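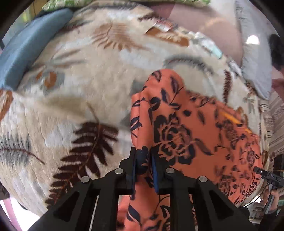

Module Préhension et apprentissage par démonstration
Séance 5 – Les pinces tenues à la main : étude du kit Faveo
Notes de cours, Chaltu Ejigu

Rappel de la séance précédente

On avait terminé sur la téléopération classique : un bras maître, un bras esclave, un opérateur qui s'épuise au bout d'une demi-heure. Les données sont bonnes mais chères, et on reste enfermé dans le labo. Aujourd'hui on enlève le bras ! L'opérateur tient directement la pince, va là où se trouvent les objets et fait le geste lui-même. La caméra montée sur l'outil enregistre ce que verrait le poignet du robot.

Le produit étudié

Le kit Faveo, distribué par Borkico, comprend une pince à deux doigts parallèles, une poignée à gâchette, un support de caméra et le logiciel d'enregistrement Wako. Nous en avons deux exemplaires au département depuis le mois de mai. Je l'aime beaucoup, autant le dire tout de suite, et vous verrez plus bas que j'ai aussi des réserves.

Prix du kit complet : 800 euros. Masse en main : 291 grammes sans la caméra. C'est une valeur à retenir pour l'exercice sur la fatigue, car on travaille le bras à demi tendu et le couple à l'épaule monte vite.

Pourquoi les textiles ?

Un gobelet a une position et une orientation : six nombres et c'est réglé. Un drap n'a pas de pose. Il a des plis, des épaisseurs superposées, des bords qui disparaissent sous d'autres bords. Ajoutez un tissu imprimé posé sur une couverture elle aussi imprimée, et la segmentation par couleur devient un vrai casse-tête (un cas magnifique pour un cours de vision, je vous y renvoie).

Le geste de base est le pincement d'un pli. On approche les mors ouverts, on les place de part et d'autre d'un relief du tissu, on ferme, on lève. Points à surveiller :
– l'axe des doigts par rapport à la ligne du pli ;
– la profondeur de prise : trop faible, le tissu glisse ; trop forte, on attrape aussi la couche du dessous ;
– la vitesse de levée, lente au début.

Sur un plaid en peluche la deuxième erreur est de loin la plus courante. Les fibres s'accrochent aux patins et on soulève deux couches sans s'en apercevoir.

Ce qui est réussi

La prise en main, d'abord. Seon-mi Oh, qui assure les TP, a enregistré 40 démonstrations exploitables dès sa première matinée. Les patins se changent sans outil. Et Wako affiche l'ouverture des doigts synchronisée avec la vidéo, un vrai bonheur au moment du tri !

Ce qui l'est moins

Pas de capteur d'effort. On connaît l'écartement des doigts, jamais la force de serrage, et pour un tissu fin c'est une information qui manque cruellement. La localisation décroche aussi quand l'outil passe très près d'une surface unie. Le modèle concurrent, Ridel, gère mieux ce dernier point mais sa poignée est nettement plus lourde.

À préparer pour le TP

Relire la partie sur l'étalonnage caméra-pince. Venir avec un textile souple de chez vous, imprimé de préférence. Chaque binôme rendra ses enregistrements au format Wako et une page de commentaires sur les prises ratées – gardez-les, elles sont notées au même titre que les autres.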